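Jolau Home Unit – Setup and Operating Guide
Section 6: Wall and floor cleaning in the simulator

Before the unit cleans a real room, run the job in the Grastholm simulator that comes with it. Tiled walls meeting a plain floor are a good first job.
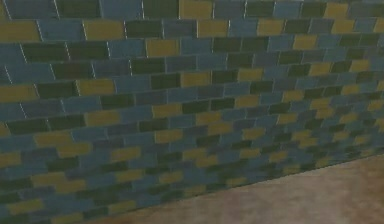 6.1 What the unit can and cannot do yet

The unit can wipe flat tile, follow a grout line and sweep along the base of a wall. It does these jobs more slowly than a person does. It can't yet judge whether a wall is clean. It wipes the area you give it, the number of times you set, and stops.

Do not expect it to:
- scrub mold or old stains out of grout
- move bottles, mats or furniture out of its way
- tell a dark tile from a dirty one
- finish an inside corner to the edge

Plan to do corners and stains by hand. For most homes this means the unit takes over the wide, dull part of the job and you keep the rest.

6.2 Load the room

1. Open Grastholm and select Rooms, then Tiled Wall.
2. Wait for the status line to read READY. The first load takes longer than later ones.
3. Set the view so that both the wall and the line where it meets the floor are on the screen.
4. Select Surfaces. Mark the tile as WALL and the area in front of it as FLOOR.
5. Save the room under a new name. The supplied room can't be overwritten.

Note: Mixed tile colors are harder for the unit than a single color. With blue, green and yellow tiles in no set order, it may report yellow tiles as spots. If it does, go to Surfaces, select Color Learn and run it once over the whole wall.

6.3 Set the wipe

1. Select Tasks, then Wipe.
2. Set the stroke length to 300 mm.
3. Set the overlap between strokes to 50 mm. A smaller overlap leaves stripes on glazed tile.
4. Set the passes to two.
5. Select Check Path. Any part of the wall the arm can't reach is shown in red.
6. Move the start point and check again until the red areas are gone or small enough to do by hand.

CAUTION: Check Path tests reach only. It does not test for wet floors, loose tiles or people in the room.

6.4 Run the job

1. Select Run.
2. Watch the first row of strokes all the way across. Most errors show up here.
3. If the unit loses its place on the far part of the wall, where tiles look small and run together, pause the job and move the base closer.
4. When the job ends, open the log and look for code 163 (lost surface) or code 2983 (color mismatch). Repeat 6.2, step 4 for the first, and Color Learn for the second.

Note: A clean log in the simulator does not promise the same result at home. Real grout is uneven, and water changes how glaze looks to the sensors. Stay in the room for the first real run.

6.5 Copy the job to the unit

1. Connect the unit to its dock and turn it on.
2. Select Send to Unit. Leave the cover closed while the light is blinking.
3. Fit the cloth pad – see Section 3 for pad types.
4. Mark the real wall and floor as you did in 6.2.

CAUTION: Do not use bleach or acid cleaners with the pad. They damage the wrist seal and this damage is not covered.

For sweeping along the base of the wall, go on to Section 7. Owners of the older Alcantara arm should set the stroke length by hand after each transfer. Replacement pads are sold by Ukstead under the part numbers in Appendix B.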